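Cernham Community Kitchen: progress report to the Yaman Fund
Reporting period: second half of the grant year

Summary

The kitchen stayed open through the whole period. The cooking classes are full, the equipment purchases are nearly complete, and the bulk-buying club started in August, one month behind plan. We are within budget overall, with one line overspent and one underspent. Both are explained under Money.

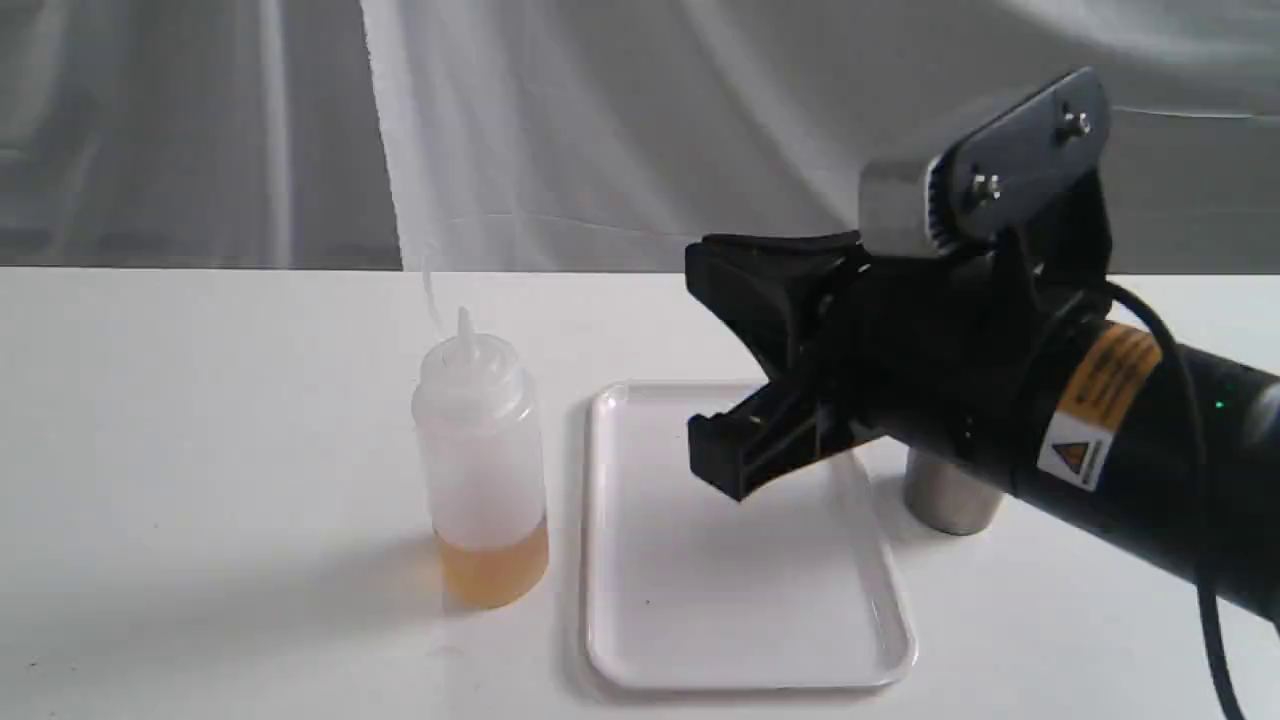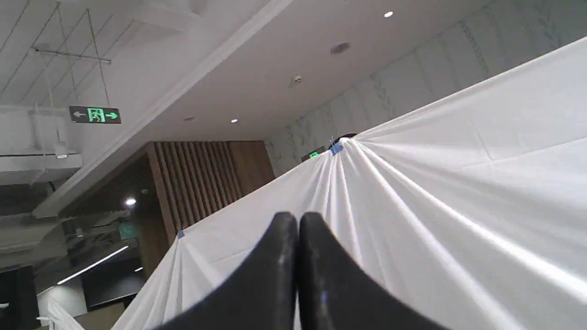

Squeeze bottle on the white tabletop (first photo); white sheet hung indoors, held with blue tape (second photo).

Cooking classes

We ran 21 evening sessions against a target of 21. Each session lasts two hours and covers one main dish and one side, cooked from start to finish and eaten together at the end. The dishes that drew the most sign-ups were lentil soup, flatbreads and baked chicken with rice. The fish session was the least popular, and we will replace it with a second bean dish in the next term.

Places are still free. People who miss a session without telling us are moved to the bottom of the list for the next one. We brought in this rule after the spring term, when places went unused while others were waiting. Attendance has been better and we have had no complaints about it.

Feedback forms were handed out at the last class of each term. The comment that came up most often was that the recipe sheets were hard to read at the stove. We have reset them in larger type, one recipe to a side, with the quantities down the left. They are laminated now. Several people also asked for a class on cooking for one, and we have put this into the plan for next year.

Bulk-buying club

The club lets households order dry goods and cooking oil together at the wholesale price. It should have opened in July. The delay came from the supplier agreement: Prultora, our first choice, raised its minimum order shortly before we were due to sign, and we went back to the other quotes. Trirach offered a lower minimum and delivers to the Cernham site without a charge, so we signed with them.

There were 30 households in the club at the close of the period. Orders go in once a month and are collected from the side door between 4 and 6 p.m. Rice, flour, chickpeas and sunflower oil make up most of each order. Spices were added later and sell slowly. We will keep them on the list for one more term and then decide.

One delivery arrived short of flour. Trirach made up the difference with the next order and credited the carriage. We now check every delivery against the sheet before the driver leaves.

Equipment and building

The second oven is in and working. The old extractor fan was replaced, and the new one is much quieter – the tutors no longer have to raise their voices at the back of the room. The dishwasher has been ordered but not delivered. The supplier has given us two dates and missed both. If it misses the next one we will cancel and buy the model that came second in our comparison, at a slightly higher price.

The storeroom shelves were put up for the buying club. They hold a full month's order with a little room to spare. The lowest shelf sits too close to the floor for easy cleaning and will be raised before the next inspection.

Money

Equipment is overspent because the new fan needed wiring that was not in the original quote. Travel is underspent, as most of the planned supplier visits were handled by phone. With your agreement we would like to move the unspent travel money across to cover the wiring. No other changes are requested, and the full statement is attached as before.

Difficulties

Finding tutors for the later evening slot is still hard. We have 3 regular tutors and need one more to cover illness and leave. The post has been advertised twice. We will try again with a higher session rate, paid from existing class fees for private bookings.

Storage for chilled food is also tight on class days. The fridge is shared with the lunch group, and we have agreed on a shelf each – this works, but it limits what we can teach on those evenings.

Plans for the next period

Start the cooking-for-one class with a short run of sessions.
Open the buying club to households on the waiting list.
Complete the dishwasher purchase.
Raise the bottom storeroom shelf.
Appoint a fourth tutor.

The next report will follow at the end of the coming term, together with the attendance sheets for both terms.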